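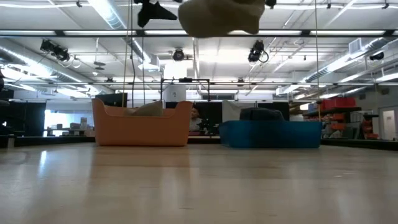 An orange tub and a blue bin on a wooden floor.

Stored serum review: first batch back

The retrospective testing of stored blood samples has reached its first checkpoint. Birutė Juška's group at Pestell received 84 serum samples from the Droveck clinic archive, all drawn in October 2019 from patients with an unexplained respiratory illness. Each sample was run on two antibody assays with different targets. A sample counts as reactive only if both assays agree.

On that rule, 13 samples were excluded before testing for incomplete storage records, and 2 of the remainder were reactive. Neither result should be read as evidence of early infection. Cross-reaction with common cold coronaviruses can produce the same pattern, and neutralization testing is still pending at Trurgate.

Sipho Joubert has asked sites holding older material to check freezer logs before shipping – gaps in temperature data were the main cause of exclusion. Collection date, draw site and number of thaw cycles must be entered for every tube. Send completed forms to Tomoyo Hattori.

We use cookies to measure newsletter traffic. By continuing to read, you accept our cookie policy.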